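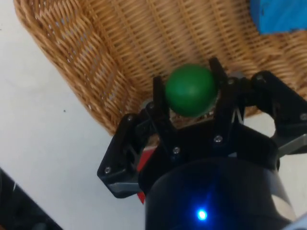 Week 3 of the summer robotics project is done and I finally have something to write down. Our group got the sorting task, which sounds easy until you try to write the steps out. The arm has to pick up each object and put it in the basket, and we have to do it from our own code with no remote driving. Most of my time went into the grasp for the green ball. With three fingers closing on something round, every contact point matters, and I set them too low on my first try. The version I have now brings the fingertips in closer to the middle of the ball. I also slowed the closing speed down to 12 percent.

Mohit Sachdeva is doing the planning side and I am doing the gripper. We named our code Bolum, after nothing in particular. It is at 437 lines, and too many of them are print statements. The other team calls theirs Zidach and they have a much nicer log viewer, so we are going to ask if we can copy it.

Every trial has to begin with the basket empty and all the objects out on the cloth. We wrote that down in the lab notebook after an argument over which runs counted.

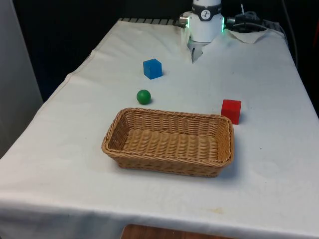 Start layout: red cube, blue cube, green ball.

Next week I want to work on the order of the picks. Mohit thinks the ball should go last. I would like to do it first and get it over with. We also owe a progress report, two pages, and I have written the title.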